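Sedix, Plirnovton site
Minutes of the meeting on the May open day
Upstairs meeting room, 9:30 a.m.

Present: Solange Delaunay (chair), Killian Huet, Hui-mei Su, Didier Texier, Teodoro Magaña (minutes)
Apologies: Shahbazi, who had been invited to send someone and sent a calendar instead.

1. Minutes of the last meeting

Approved with one change. Didier did not "volunteer" to run the parking lot. He asked that the record say "was told." The record now says "was told."

Matters arising: the extension cords have come back from Olgate. They are not the same extension cords that went to Olgate, but they are longer, and the meeting let the subject drop.

2. Attendance

Solange read out the sign-in total, 561 visitors. We had printed 500 badges. Didier said that from his position at the gate the difference had been easy to identify, as it was standing in front of him. Late arrivals wrote their names on masking tape. Several of them reported liking the tape better.

Teodoro asked whether the sign-in sheet included the delivery driver who took the full tour and then asked where to put the pallets. It did. Solange ruled that he stays in the total, having asked the best question of the day (why the pick station stops when you open the door but not when you lean on it).

Action: Didier to order more badges and one more roll of tape.

3. Pick station, main hall

Hui-mei reported. The station ran the small-parts demonstration from opening until lunch without trouble. After lunch it ran it with trouble. The fault was a loose connector on the light curtain, which had been loose on the day before as well, when there were no guests to see it. Downtime was 31 minutes.

During that time Hui-mei gave an unscheduled talk on safety circuits. Attendance at the talk went up as it went along, mostly people who believed they were in line for coffee. Solange said it was the most informative part of the afternoon and asked whether it could be repeated next year with a working robot behind it.

Killian raised the matter of the visitor who asked if the arm "knew we were watching." Hui-mei had said no. Killian felt this was a missed opportunity. Hui-mei felt it was the answer.

Discussion of whether to slow the arm down for the public. At full speed people step back and stop asking questions. At the reduced speed they ask if it is broken. Agreed to try something in between, and to put up a sign with the speed on it so that the question at least becomes a different question.

Action: Hui-mei to replace the connector, and this time also the one next to it.

4. Simulation station, side room

Killian reported at some length. The side room showed our grasp training in the simulator, on the big screen, with the wrist view on the smaller monitor beside it. He had let the run go all day instead of restarting it for each group. By closing time it had logged 1021 grasp attempts. Solange asked how many of those were successful. Killian said the log was still being looked at. Solange asked who was looking at it. Killian said he was about to be.

Main complaints from visitors, taken from the feedback cards:

The wrist view is hard to follow. Visitors did not know what they were looking at until told, and then wanted to know why there was nothing in the gripper. Killian explained to each group that a run includes a good deal of time between objects. One card reads "like watching someone else look for their keys." Killian would like to know which group that was.

The floor and table patterns. Killian changes the surface textures from run to run so the model does not get attached to one countertop. A contractor from Olgate spent some time on the speckled gray one and wished to know if it came in slabs. He was given a brochure for the gripper.

It is quiet. People expected noise. Didier suggested playing the sound of the real station through a speaker. Hui-mei objected that the real station's sound, after lunch, had been an alarm. Not pursued.

The room is too warm. Agreed by all who had been in it. The workstation heats it better than the heating does, and Didier has been asked not to mention this to the landlord until after the lease is signed.

There was a longer exchange on whether the simulator should be shown at all. Hui-mei's view is that people come to a robot open day to see a robot, and that a screen of a robot is something they have at home. Killian's view is that nearly everything the pick station does was tried in the simulator first, and hiding it gives a false idea of how the work gets done. Solange said both of these had been said last year, in the same chairs. She proposed keeping the side room but adding a plain card at the door reading: This is a simulation. The black shapes are the gripper. It is supposed to look like this.

Killian asked for the last sentence to be taken out. Vote taken. Sentence stays.

Action: Killian to write the card, with the sentence. Killian to finish the log.

5. Hands-on table

Teodoro reported. The hands-on table let visitors drive the small training arm with a game controller and try to stack foam blocks. Children were good at it. Engineers were not, and explained why. A retired machinist from Plirnovton stayed until closing, held the record for the tallest stack, and declined the prize on the grounds that it was a Sedix mug.

The controller's left stick now drifts. Teodoro has recalibrated it and it drifts the other way.

We ran out of foam blocks, in the sense that they left in pockets. Solange asked if this was theft. Teodoro said that most of the suspects were in kindergarten. No action.

6. Visit by the Olgate purchasing group

Solange reported. The group came at 2 p.m., meaning during item 3. They were taken to the side room, where they saw the simulator, then to the hall, where they saw Hui-mei's talk, then to the coffee. They are still interested. Their follow-up message asks for a second visit with the pick station running, and for the slides from the safety talk, which has no slides.

Hui-mei said she could draw the circuit on paper again. Solange said to draw it on better paper.

They also asked whether the gripper fingers could be had in a color other than black. Killian said that the simulator would let them have any color they liked this afternoon. Hui-mei said the molder would not. To be answered tactfully, by someone who was not in that exchange, leaving Didier or Teodoro. Teodoro pointed out that he was taking the minutes.

Action: Didier to write to Olgate about colors. (Was told.)

7. Shahbazi

The loaner conveyor from Shahbazi arrived on the afternoon following the open day, in excellent condition. It is in the loading dock. Everyone agrees it is a very nice conveyor. Solange will ask whether they want it back or whether it may stay for next year, when it would be early.

8. Catering

The sandwiches were fine. The vegetarian sandwiches were fine and gone by eleven. Didier wants it noted that gate staff got neither. Noted.

9. Next year

Solange would like the same month, with the Olgate visit booked for the morning. Hui-mei would like a full dress rehearsal. Killian would like a bigger monitor for the wrist view. Didier would like a different job at the next one, and was asked to name it, and said he would think.

Decision on the monitor put off until the log is finished. Killian described this as leverage. Solange said that was correct.

10. Any other business

Teodoro asked that items for the minutes be sent to him in writing and not said to him in the hallway while he is carrying something.

Someone has left a gray umbrella at the front desk. If it belongs to the delivery driver, he knows where we are.

Meeting closed 10:50 a.m. Next meeting when the connector has been replaced, or at the usual time, whichever is less embarrassing.

Attached for item 4, at Killian's request: the simulator, gripper open over the speckled gray surface, holding nothing.

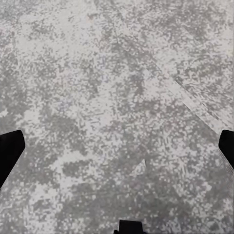

Didier Texier, on reading the draft: I've thought about it. I would like to do the side room next year. It's indoors, it's warm, and as far as I can tell the card at the door does most of the talking. Killian can have the gate, and I will show him where the puddle forms. Also, the letter to Olgate went out this morning and says black.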